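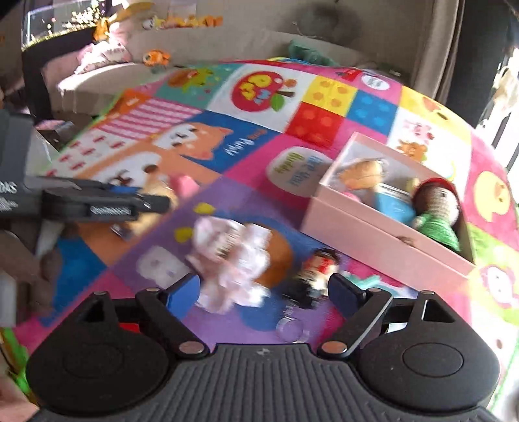

A reader of the last column objected that sorting toys by type is wasted effort, as the child undoes it before lunch, and that one box for everything does the same job in a tenth of the time. The objection is fair on labor. It is weak on retrieval.

Consider what ends up on a play mat: dolls, plush toys, small figurines, and bits of clear plastic that may or may not belong to something. In a single deep bin the small items settle to the bottom and the soft ones stay on top. To reach a figurine, a child empties the bin. The mat is then covered again, and the tidying time saved in the evening is spent the next morning.

I prefer shallow open boxes, dolls laid side by side in one layer. A doll in a pale pink box is visible from standing height. Small parts go in a separate container with a lid, kept on a shelf. The Jilov bins I used before held more, but volume is a poor measure when the contents range from a ring-sized piece to a full plush.

Printed mats deserve some blame. A surface of bright squares, letters and cartoon faces hides small objects well, and clear plastic worst of all. I would check the mat by hand, panel by panel, before rolling it up. Mine takes 8 minutes on a Thursday evening - 14 if the small-parts container has been tipped out.

The reader's single box still has a use. Put the plush toys in it. They are large and soft, and they can be found by feel.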